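4.2 Service lanes and household waste in the Dernis district

The lanes of Dernis were laid out as service access, behind the houses and parallel to the main streets. Property records list them as shared ground, and most deeds give the owner on each side a duty to keep the surface clear up to the midline. In practice the city has swept and patched them since the 1970s, although no ordinance says that it must. This gap between the written rule and the daily habit shaped most of what we were told in the interviews.

We mailed 2000 questionnaires to addresses that back onto a lane and received 1292 usable replies. The form asked where the household leaves its bins, who moves them on collection day, and whether the respondent had ever complained about a neighbor's waste. A second, shorter form went to landlords, and 107 of them answered. Both forms were translated by Ese Jibrin and checked by Cayetano Alcaraz before mailing. Replies that left the bin question blank were dropped, as were duplicates from the same household.

Lane width mattered more than we had planned for. The standard collection truck does not fit in the older lanes, so crews either walk the bins out to the cross street or ask residents to do it the night before. Residents on the narrow lanes described the second arrangement as a favor to the city. Residents on the wide lanes, where the truck drives through, tended to describe collection as a right. The difference held for owners and renters, and for long-time residents as well as recent arrivals.
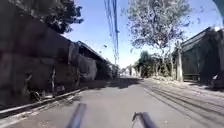
Figure 7. A narrow paved lane between dark buildings, with trees overhanging. The surface is worn and slightly uneven.

Who pays when a bin is damaged during collection? The household pays on lanes the truck cannot enter, and the hauler pays everywhere else.

This rule comes from the 2011 hauling contract and was known to few of the people we spoke with. Landlords were better informed than tenants – several kept a copy of the contract page in the lease folder. Tenants mostly assumed that the landlord would cover it. Where a bin had been damaged, the usual outcome was that a neighbor lent a spare and the matter went no further. Formal claims were rare, and the two that we could trace were both settled by the hauler without a hearing.

Complaints followed a different pattern. Residents seldom named the hauler. They named the house next door, the restaurant at the corner, or a former tenant whose mattress had stayed behind. Escobar's earlier study of alley cleaning in Lovarmont found the same tendency, and explained it by the low visibility of the crews, who finish before most people are up. We are less sure that this applies in Dernis. Collection there starts late in the morning, and most respondents could say which day their crew came and how many people worked on it.

The clearest effect appeared on lanes with a shared bin enclosure. The Lengyel pilot placed enclosures at the lane mouth and gave each household a key. After 80 days, residents near the enclosure were less satisfied than before, and residents at the far end were more satisfied. Yousafzai, who ran the follow-up interviews, attributed this to smell and to noise from the gate. The gate has since been replaced, but no second round of interviews was held, and we cannot say whether the new one is quieter.

Two limits should be noted. The mailing list was built from property records, so rear apartments without their own address are missing. The landlord form also reached mainly owners of several buildings, whose habits may differ from those of someone renting out a single floor. Section 4.3 turns to the cost figures supplied by the hauler.

Contact: Aurelio Segura, Flastow Working Papers | © 2020 the authors | Back to top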